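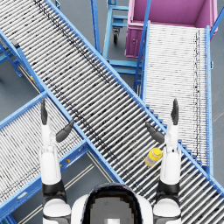
시뮬레이션 작업대 살림 요령: 롤러 위의 병 편

프리루서(Priluser) 작업실 노트, 2020년 10월 26일 월요일

지난 노트에서 서랍 정리와 육각 렌치 분실 방지법을 다뤘더니, 시뮬레이터 쪽 살림도 좀 적어 달라는 요청이 왔습니다. 가상의 작업대에는 먼지가 안 쌓이니 살림이랄 게 있나 싶겠지만, 먼지 대신 파일이 쌓입니다. 이름은 대체로 final_진짜최종_2 같은 것들이고요. 병을 잡는 양팔 로봇 정책 '비크(Vik)'를 몇 달 돌리면서 몸으로 배운 요령을 모아 둡니다. 시뮬레이터는 히무데오(Himudeo)를 썼지만 다른 걸 쓰셔도 대부분 통할 겁니다.

병은 매번 다르게 놓기

처음에는 병을 늘 같은 자리에 같은 각도로 놓고 시범을 모았습니다. 학습 곡선이 어찌나 예쁘던지 출력해서 벽에 붙일 뻔했지요. 그러다 병을 손가락 한 마디만큼 옮겼더니 비크는 원래 자리의 허공을 아주 자신 있게 집었습니다. 비싼 계산 시간을 들여 허공 집는 기계를 만든 셈입니다.

위치와 방향을 시범마다 새로 뽑으세요. 뚜껑이 왼쪽에 오는 경우와 오른쪽에 오는 경우가 고루 섞였는지는 표로 한 번 그려 보면 금방 보입니다. 우리 난수 생성기는 멀쩡했는데 각도 범위를 반 바퀴만 넣어 둔 사람이 있었습니다. 이 글을 쓰고 있는 사람입니다.

롤러의 마찰값은 따로 적어 두기

롤러 위에 누운 병은 평평한 탁자 위의 병과 성격이 전혀 다릅니다. 탁자에서는 얌전하던 녀석이 롤러에서는 건드리는 족족 도망갑니다. 롤러 회전 저항과 병 표면 마찰을 한 변수로 묶어 두면 나중에 어느 쪽 때문에 미끄러졌는지 알 길이 없으니 처음부터 나눠 두세요. 값을 바꿨으면 바꾼 날짜와 이전 값도 같은 줄에 적습니다. 우리는 냉장고에 붙이는 자석 메모지를 쓰다가 한 장이 떨어져서 일주일을 헤맸고, 그 뒤로는 설정 파일 안에 주석으로 넣습니다.

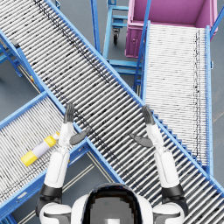

컨베이어가 서로 교차하는 구간에서는 충돌 모델도 점검해야 합니다. 겉보기 형상은 빽빽한 롤러인데 충돌용 형상은 통짜 판으로 단순화된 경우가 흔합니다. 계산은 빨라지고, 병은 롤러 사이 골을 모르는 채 썰매처럼 미끄러집니다. 새 장면을 받으면 학습부터 걸지 말고 병 하나를 떨어뜨려 굴러가는 꼴을 끝까지 지켜보세요. 커피 한 잔이면 충분합니다. 트론델(Trondel) 컨베이어 모델을 처음 받았을 때 우리는 이 단계를 건너뛰었고, 커피는 그 뒤 철야하면서 다 마셨습니다.

시범은 솎아서 쓰기

시범은 많을수록 좋다는 말을 믿고 최대 1000개까지 모아 봤습니다. 텃밭 상추와 비슷해서 안 솎으면 서로 치여 못 자랍니다. 특히 조종하던 사람이 멈칫거린 구간이 문제였습니다. 비크는 그 멈칫거림까지 성실하게 배워서, 병 앞에서 괜히 생각에 잠긴 손님처럼 굴었습니다.

솎는 기준은 간단하게 잡았습니다. 손이 오래 멈춘 구간은 잘라 내고, 병을 두 번 이상 고쳐 잡은 시범은 따로 빼 둡니다. 버리지는 마세요. 고쳐 잡는 동작만 모아 나중에 조금씩 섞어 넣으면, 첫 시도에 병을 놓쳤을 때 다시 손을 뻗을 줄 압니다. 섞는 비율은 우리도 아직 이리저리 바꿔 보는 중입니다.

양손이 싸우지 않게 하기

한 손이 병을 집으러 갈 때 다른 손이 거들겠다고 나서면 꼭 부딪칩니다. 명절 부엌을 떠올리시면 됩니다. 처음에는 쉬는 손을 아예 고정했더니 충돌은 줄었는데, 손을 바꿔야 하는 위치의 병은 손도 못 댔습니다. 지금은 병에 가까운 손이 먼저 움직이고, 두 손 사이 거리가 정한 값보다 줄면 벌점을 줍니다. 벌점을 너무 세게 주면 두 손 다 얌전히 벌을 피하고 병은 그대로 누워 있으니 낮은 값에서 시작해 올리세요.

평가는 시작 전에 횟수를 정하기

잘될 때까지 돌리고 잘된 것만 세는 방법은 마음의 평화에 좋고 그 외에는 쓸모가 없습니다. 우리는 정책마다 50회로 못 박고, 시작 위치 목록도 미리 저장해 둡니다. 솎은 시범으로 가르친 비크는 그중 43회 성공했습니다. 실패로 남은 것들은 대부분 병이 레일 쪽에 바짝 붙은 경우였는데, 엄지가 들어갈 틈이 좁아서 그런 것으로 보고 있습니다. 확인은 아직입니다.

난수 시드도 하나로 끝내지 마세요. 여섯 개를 돌려 보면 자랑할 만한 시드가 하나쯤 나오고, 보고서에 그것만 넣고 싶은 유혹도 같이 나옵니다. 여섯 개 다 적으세요. 제일 못한 것도요.
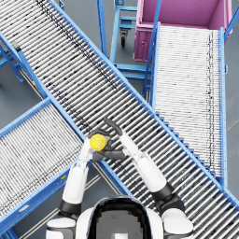

오토 야카브(Ottó Jakab)는 초고를 읽고 성공의 정의부터 써 놓으라고 했습니다. 집기만 하면 성공인지, 들고 버텨야 성공인지, 통에 넣어야 성공인지에 따라 같은 기록도 전혀 다른 숫자가 된다는 것이지요. 그리고 그걸 안 적은 노트는 계량 단위를 빼먹은 요리책이나 마찬가지라고 덧붙였습니다.

맞는 말이라 분하지만 적어 둡니다. 위의 평가에서 성공은 병을 롤러에서 완전히 들어 올려 3초 동안 떨어뜨리지 않은 경우입니다. 통에 넣는 것까지는 세지 않았습니다. 넣는 동작은 5월에 따로 시험하다가 덮어 두었고, 다시 열면 기준부터 적고 시작하겠습니다.

파일 이름에 관한 덤

정책 파일 이름에는 시범 묶음, 마찰 설정, 시드 번호를 이 순서로 넣으세요. '최종'이라는 단어는 쓰지 않습니다. 우리 작업실에서는 이 단어를 쓴 사람이 다음 주 커피 원두를 삽니다. 이번 달 원두는 전부 제가 샀습니다.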